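Gralley Community Workshop
Annual Safety Inspection: Room 3, Ground Floor
Date of inspection: Aug 30, 2018
Inspector: Heloísa Conceição, Clevitz Property Services
Result: Pass with comments

1. Exits and walkways
Main door opens fully: Yes
Rear door opens fully: Yes
Walkways clear to full width: No
Comment: Folding chairs were stacked against the wall beside the rear door. They were moved during the visit and must be kept in the hall closet.

2. Fire equipment
Extinguisher mounted and tagged: Yes
Smoke alarm tested: Yes
Evacuation plan posted: Yes
Comment: The posted plan shows the room before the partition was removed. Replace it within 30 days.

3. Electrical
Outlet covers intact: No
Extension cords in permanent use: None found
Comment: The cover on the outlet below the window is cracked. Do not use this outlet until the cover has been replaced.

4. Tables and storage
Tables stable under hand pressure: Yes
Edges free of splinters: Yes
Items stored below shoulder height: Yes
Comment: The shelf brackets reported loose last December have been tightened. Paint cans on the lower shelf must carry readable labels. 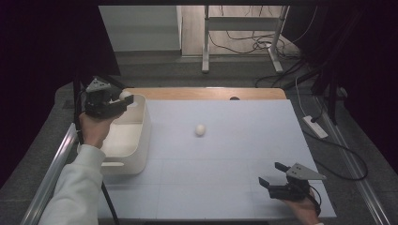 Item 4: table with board and white storage bin.

5. Heating and ventilation
Radiator guards fitted: Yes
Windows open and latch: Yes
Vent grilles clean: No
Comment: Dust has built up on the grille above the sink. Cleaning is assigned to Trindade under the existing contract.

6. First aid
Kit present and sealed: Yes
Contents in date: No
Comment: Eyewash has expired. Replace before the next class.

Corrections for items 1, 2, 3, 5 and 6 are to be reported in writing to the Gralley office. The room may remain in use in the meantime, subject to the restriction under item 3.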